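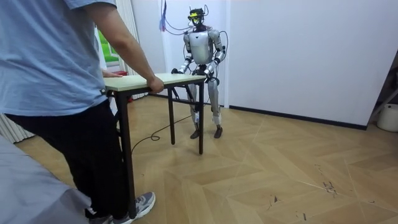 Shared Carry Sessions: Pre-Use Inspection Checklist

Markham Student Robotics Project
Robot: Stolla (full-height humanoid)
Location: Furkirgate practice room
Task: person and robot lift, hold and lower a folding table
Form revised: February

Complete before the first lift of the session and again after any break in which the robot has been powered down. Mark each item OK, Fix or N/A. Any item marked Fix in sections 1 to 5 stops the session until it is cleared. Comments are carried over from the previous form so the next team can see what is still open.

Roles for the session: one Carrier, one Stop Operator, one Desk Operator. The Carrier can't hold any other role. Observers sign in at the bottom of the form and stay by the door.

1. Room and floor

1.1 Floor swept across the whole working area.
Result: Fix
Comment: Bits on the floor on the wall side, low down near the robot's side of the table. Sweep before the next lift. The dark scuff marks in the same area don't come off with a dry mop. Try a damp cloth and dry it afterwards.

1.2 Floor dry, no spills.
Result: OK

1.3 Herringbone seams checked for lifted edges where the robot will stand.
Result: OK
Comment: Check by hand as well as by eye. A lifted corner is easy to miss in that pattern.

1.4 No loose cable between the table legs or near anyone's feet.
Result: Fix
Comment: Black cable on the floor runs under the table back towards the robot's feet, with a curl near one of the front legs. Needs to go round the outside and be taped down. This was also open on the last form.

1.5 Bucket, wooden frame and other stored items moved clear of the robot's side.
Result: Fix
Comment: Bucket and light wooden frame are still by the wall. Acceptable for a standing hold with no walking. Both have to be out of the room before any carry with steps.

1.6 Clear floor behind the Carrier for at least 2000 mm.
Result: Fix
Comment: Measure from the Carrier's heels with the table in its start position. The item covered in grey fabric comes too close to where the Carrier stands. Shift the start position or the item, whichever is easier, and measure again.

1.7 Radiator and window side checked.
Result: OK
Comment: The Carrier should know the radiator is there before stepping back. Curtain to hang straight, not tucked behind the table. There is a small red object below the window, behind the end of the table – please put it on the shelf in the corridor.

1.8 Door unlocked and route to it open.
Result: OK

2. Table

2.1 Correct table in use.
Result: OK
Comment: Folding table with the pale top and black metal legs. The older Markham tables are heavier and aren't approved for this task. The approved one has a label under the top.

2.2 Weight checked on the floor scale.
Result: OK
Comment: 12 kg with nothing on it. The limit for a student session is the table alone. No bags, laptops or test weights on top until the load test paperwork is back.

2.3 All legs fully open and locked.
Result: OK
Comment: Push each leg inwards with a foot. If it moves, lock it again and retest.

2.4 Edge trim firm all the way round.
Result: OK
Comment: Pay attention to the long edge on the robot's side. If the trim turns under the robot's fingers, the grip reading can look fine when it isn't.

2.5 Top clean and dry where hands will go.
Result: OK

2.6 Feet of the table sit level.
Result: OK
Comment: One rubber foot was replaced. It is slightly newer and squeaks. No action.

3. Robot at rest

3.1 Stolla standing flat on both feet, feet slightly apart.
Result: OK

3.2 Ankle and knee joints free of tape, ties or anything left from the workshop.
Result: OK

3.3 White shin covers fastened.
Result: OK
Comment: Left cover has one fastener that needs a proper push. Listen for the click.

3.4 Arm joints checked with motors off. Move each elbow and wrist through its range by hand.
Result: OK
Comment: Right wrist a little stiff at the end of travel compared with the left. Same as last month. Keep noting it.

3.5 Hands inspected. No cracks, no loose finger pads.
Result: OK

3.6 Cables over the shoulders and arms have enough slack for a full reach, and no loop hangs where it could catch on the table edge.
Result: OK
Comment: Passed, but only just. The loops are bigger than they need to be. Re-dress them with soft ties next time the robot is in the workshop. Don't use hard plastic ties.

3.7 Wiring on top of the head secure at both ends.
Result: OK
Comment: It is exposed, so look at it and leave it alone. A cover is on the build list.

3.8 Yellow visor wiped and free of scratches.
Result: OK
Comment: Use the lens cloth in the kit box. Paper towel has been used in the past and shouldn't be.

3.9 Joint temperature readings normal at start-up.
Result: OK

4. Overhead tether

4.1 Ceiling fixing inspected from the step ladder, Stougaard inspection tag in date.
Result: OK
Comment: Only someone on the ladder list does this. The tag is on the fixing itself. A photocopy in the folder doesn't count.

4.2 Tether bundle hangs free round the head and shoulders, no twist, no knot.
Result: OK

4.3 Purple-blue strand hangs clear of the head and visor.
Result: OK
Comment: Close to the head. Check again once the robot has bent forward to reach the table, as well as when it is upright.

4.4 Connectors pushed home and strain relief in place.
Result: OK

4.5 Tether long enough for the planned movement.
Result: OK
Comment: Standing hold and a short lift only. For a walking carry, the planned path must stay within 3000 mm end to end and be marked on the floor with tape. The path for next month hasn't been marked yet.

5. Stop and control

5.1 Hand-held stop tested with the robot standing and no load.
Result: OK

5.2 Stop on the desk tested in the same way.
Result: OK
Comment: Test both, each time. Write the time of the test next to the result. Several past forms have a tick and no time.

5.3 Stop Operator can see the Carrier's hands and both of the robot's hands.
Result: OK
Comment: Best position is a little to the side. Standing directly behind the Carrier blocks the view of the far edge.

5.4 Arm speed set to the student limit.
Result: OK

5.5 Grip force set to the table profile, version number read aloud by the Desk Operator.
Result: OK
Comment: The chair profile sits next to it in the menu and has a similar name. Renaming it has been requested.

5.6 Release behaviour tested: on the word "down" the robot lowers, waits, then opens its hands.
Result: OK
Comment: Run it three times with no person on the table. All three must be clean. If one fails, restart the controller and do three more.

6. Carrier

6.1 Has read the task sheet and done the dry run.
Result: OK

6.2 Closed shoes with a flat sole, laces tied.
Result: OK

6.3 Nothing hanging: no lanyard, scarf, long necklace or earphone lead.
Result: OK
Comment: Loose T-shirts are allowed. Hoodies with cords aren't, unless the cords are tucked in.

6.4 Rings and watches off.
Result: OK

6.5 Carrier knows to grip the table edge away from the folding leg brackets.
Result: OK
Comment: One hand on the near long edge and one at the end works well for most people. Find your own grip before the robot takes hold, and don't change it once the lift has begun.

6.6 Carrier knows to let go and step back if the table jerks. Saving the table isn't the Carrier's job.
Result: OK

6.7 Call words agreed: "ready", "lift", "hold", "down", "stop".
Result: OK
Comment: "Stop" can be called by anyone in the room, observers included. The other words are for the Carrier alone.

7. During the lift

7.1 Robot grips first. Carrier waits for the Desk Operator to confirm both hands.

7.2 Carrier stays on the opposite side of the table at all times. No leaning across the top.

7.3 Feet stay out from under the tabletop, yours and everyone else's.

7.4 Hold time no longer than the task sheet says. Rest between lifts.

7.5 Full session with one Carrier is 10 lifts at most, then swap.
Comment: Failed lifts count towards the total. Keep the tally on the whiteboard.

7.6 Nobody adjusts a cable while the robot is holding the table. Lower, release, then adjust.

8. After the session

8.1 Table down, robot's hands open and clear, Carrier away from the table.

8.2 Robot returned to standing rest, then powered down from the desk.

8.3 Hands and wrists inspected again and compared with item 3.5.

8.4 Floor cable coiled and hung up.

8.5 Log saved and copied to the Stolla folder. Use the lift number in the file name.

8.6 Battery cupboard locked, key returned to the Furkirgate front desk.

Open items carried forward

1.1 Sweep and clean scuff marks on the wall side.
1.4 Reroute and tape the floor cable. Second time on the list. It now has to be done before power-on.
1.5 Clear the bucket and wooden frame before any walking carry.
1.6 Make space behind the Carrier and measure again.
3.4 Right wrist stiffness, keep recording.
3.6 Shorten the shoulder and arm cable loops.
4.5 Mark the walking path.
5.5 Rename the chair grip profile.

Outcome of this inspection: not cleared for lifting. Recheck 1.1, 1.4, 1.5 and 1.6, then initial below. If all four pass, the session may go ahead as a standing hold and short lift.

Initials, Stop Operator:
Initials, Desk Operator:
Initials, Carrier:
Time of recheck:
Observers: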